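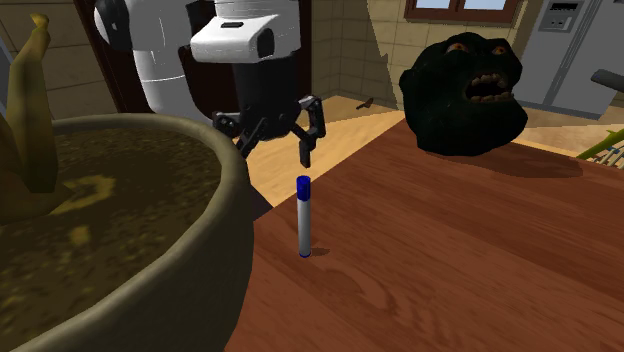 Harriet Haddad says the hardest part of her first month at Dranik was learning to read other people's handwriting. After that, the reading log was easy, and she got through her first box of letters by the end of March.

Dranik is looking for readers and transcribers to work on the Appiah letters, a collection of over 3000 handwritten letters and postcards sent between members of one family and their friends. The letters are in English. Most are one or two pages long. We want every one of them typed up and searchable, and we need more people to do it.

What the work involves

You will be given scans of letters in batches of 20. You read each letter, type it out exactly as written, including spelling mistakes and crossed-out words, and fill in a short form with the sender, the place and the date if there is one. A second reader checks each batch. Where the two versions differ, the two readers talk it over and settle on one. If you can't make out a word, you mark it as unclear and move on. Please do not guess.

You can work from home or at our reading room on the second floor of the Bosico building. The reading room has 11 desks and is open on weekdays and on Friday evenings until 8 p.m. Original letters stay in the building. If a scan is too faint to use, you can ask to see the original by appointment.

Who can apply

You must be 18 or older and comfortable reading cursive. You need a computer with a keyboard and a steady internet connection if you plan to work from home. No degree or archive experience is required. We ask for at least four hours a week for three months. People who read older business shorthand are especially welcome, as several of the later letters have notes in the margins that we have not been able to read.

Pay

Readers are paid $500 for each completed block of batches, with the size of the block agreed in writing before you start. The two training sessions are paid separately. Travel costs are not covered.

How to apply

Go to the Usia page on our website and download the sample letter. Type it out, following the instructions on the second page, and send it to us with a short note saying when you are free and whether you want to work at home or in the reading room. A resume is optional. We reply to everyone who sends in the sample, usually within two weeks.

Questions about access to the building or large-print scans can go in the same note.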